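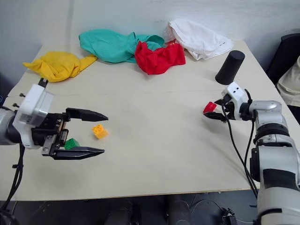

Minutes – Software Sync, Two-Arm Cell

3 min read

Date: June 4, 2026
Present: Renzo Donati (minutes), Beril Gökçe, the planning group from Clollholm by call
Absent: Ostermann

1. Minutes of last meeting
Accepted. One correction: the change to the gripper driver was made by Beril, not by Renzo.

2. Perception
Beril reported on the new segmentation model. Toy bricks are found well on the beige table, also when a finger covers part of them. The yellow brick is still sometimes joined with the yellow cloth when both are in view – the depth check should separate them but it runs too late. Crumpled cloths get a new ID almost every time the head camera moves. It was agreed to keep the IDs for 90 frames before they are dropped.
The upside-down black cup is labeled as "unknown". This is accepted for now.

3. Planning
The left arm waits too long while the right arm holds a brick. Renzo found that the planner locks the full table and not only the part which is in use. Clollholm proposed to divide the table into two zones with a shared strip in the middle. There was a discussion about who has priority in the strip. No decision.
The planner timeout stays at 2000 ms.

4. Control
The closing force for small bricks is now a parameter in Daler and no longer fixed in the code. Default value is 600, in driver units. Beril asked that the unit is written in the config file.

5. Tooling
The Bukville log viewer stops when it opens episode 2784. Cause is not known. Renzo will try with the version from January.

6. Actions
Beril – move depth check before merging of masks
Renzo – log viewer; unit in config file
Clollholm – short text about the zones, with a drawing
Ostermann – to be asked if he can review the driver change

Next meeting: same time, next week.

Contact | © Two-Arm Cell Software Group | Back to top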